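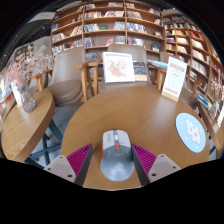 A computer mouse on a round wooden table in a bookshop café.

Why does a band do a soundcheck?

Have you ever turned up early for a concert and heard somebody say "one two, one two" into a microphone, over and over? I used to think they'd forgotten what comes after two! What you were hearing was a soundcheck, and I love them nearly as much as the show.

Every room has its own sound. Clap your hands in the bathroom, then clap them in a bedroom with a thick carpet. Hear the difference? Hard tiles bounce sound back at you, and soft things like carpets and curtains soak it up. People soak it up too (coats especially), so a hall full of fans sounds different from the same hall with nobody in it.

Last July I went to hear a jazz band called Sistar at Cudden Hall in Tilness. It holds 898 people, and when I got there most of the seats were still folded up. The drummer went first. Thump, thump, thump on the big bass drum, then each of the other drums, then the cymbals. After that came the double bass, the piano, the trumpet and last of all the singer.

At the back sat the sound engineer with a mixing desk. A mixing desk is a big board of sliders and knobs, and each microphone gets its own slider. Sistar used 23 microphones, and the drums had most of them! Push a slider up and that sound gets louder. Pull it down and it gets quieter.

The band need to hear themselves as well, so there are speakers on the floor pointing back at them, called monitors. The trumpet player kept asking for more piano in hers.

Then came a horrible squeal. EEEEEK! We call that feedback. It happens when a microphone picks up its own sound from a speaker, sends it out again, picks it up again, and round it goes, getting louder each time. The engineer turned one knob and it stopped.

They finished with half a song, all playing together, and the whole check took 22 minutes. Then everybody went off for chips.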